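Kitchen Guides > Kornura Rice Cooker > First Use > Steaming Vegetables

Steaming Vegetables in the Kornura

3 min read
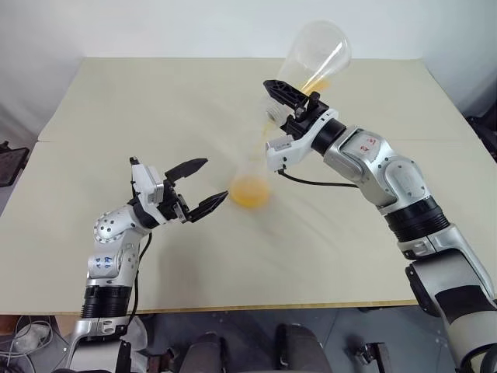

Use the steam basket for fresh or frozen vegetables. Read the section on first cleaning before you start.

1. Place the inner pot in the cooker and add 500 ml of cold water. The water must stay below the bottom of the basket.

2. Cut carrots, potatoes and other firm vegetables into even pieces. Leave green beans whole.

3. Set the basket on the rim of the pot. Fill it loosely and close the lid until it clicks.

4. Press STEAM. The display starts at 5 minutes. Press + to add time.

5. When the beep sounds, wait 4 minutes before opening the lid if you are cooking potatoes. Open it right away for broccoli or peas.

CAUTION: Steam leaves the vent at the back during cooking. Keep hands and face away from it, and leave a clear space above the cooker.

NOTE: Frozen vegetables go in straight from the bag. Break up any lumps first.

NOTE: For a second batch, top up with 50 ml of hot water. If the pot boils dry, the cooker shuts off and shows E4. Unplug it, let it cool and refill the pot before restarting.

Salt the vegetables after steaming. Salt in the water does not reach them.

Text: Jade Marsden. Revised 2 Jan 2024.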